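4.2 Eingesetztes Greifwerkzeug und Ablauf der Erprobung

Für die Erprobung wurde das Handgreifer-Set von Brollier in der Ausführung mit zwei Geräten beschafft. Der Anbieter liefert die Greifer vormontiert, dazu Kabel, Wechselpolster und eine Aufzeichnungssoftware mit Jahreslizenz. Als Vergleich stand das ältere Set von Telville zur Verfügung, das bereits in der Vorstudie verwendet worden war. Beide Produkte richten sich an Arbeitsgruppen, die Greifbewegungen von Menschen in Wohnräumen erfassen und später auf einen Roboterarm übertragen wollen.

Die Einrichtung des Brollier-Sets dauerte fast 60 Minuten. Der größte Teil davon entfiel auf die Kalibrierung der Öffnungsweite, die für jeden Greifer einzeln durchgeführt werden muss. Die mitgelieferte Anleitung beschreibt diesen Schritt nur für den rechten Greifer; beim linken sind die Vorzeichen zu vertauschen. Auf Anfrage bestätigte der Kundendienst den Fehler und stellte im Juli eine korrigierte Fassung bereit. Die Auswertung in diesem Abschnitt bezieht sich auf den Softwarestand vom 5.8.24.

Als Aufgabe wurde das Ein- und Ausräumen von Haushaltsgegenständen gewählt. Drei Personen (A. Pramanik, L. Mondal und R. Kanagaratnam) führten die Aufgabe in zwei Durchgängen mit jedem Set aus. Vorgegeben waren die Gegenstände und der Behälter, die Reihenfolge blieb frei. Nach jedem Durchgang wurden Handhabung, Ermüdung und Sicht auf die Greifbacken auf einem Fragebogen bewertet.

Mit dem Telville-Set wurden vor allem kleine, glatte Teile als schwierig eingestuft, da dessen ebene Polster nur bei genau paralleler Anlage sicher halten. Beim Brollier-Set lagen die Bewertungen für diese Gruppe höher. Kritisiert wurde dagegen die Kabelführung am Griff, die beim Umsetzen quer zum Körper stört. L. Mondal merkte an, dass die Rückstellfeder nach längerem Arbeiten als straff empfunden wird. Eine weichere Feder ist laut Preisliste als Zubehör erhältlich, wurde aber nicht geprüft. 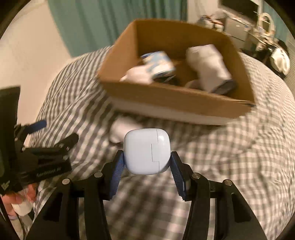 Abbildung 3: Halten eines kleinen Gegenstands mit dem Handgreifer von Brollier.

Die Wahl der Polster beeinflusst das Ergebnis stärker als die Öffnungsweite. Für die Hauptstudie wird deshalb die gerippte Ausführung beibehalten, obwohl sie im Ersatzteilpreis über der glatten liegt. Bei Teilen wie dem weißen Gehäuse mit gerundeten Ecken in Abbildung 3 greifen die blauen Polster von beiden Seiten an und lassen die Vorderseite mit der Fuge frei, was die spätere Zuordnung der Lage im Bild erleichtert. Für große, weiche Gegenstände ist dieser Vorteil gering. Sie werden in Abschnitt 4.3 gesondert behandelt.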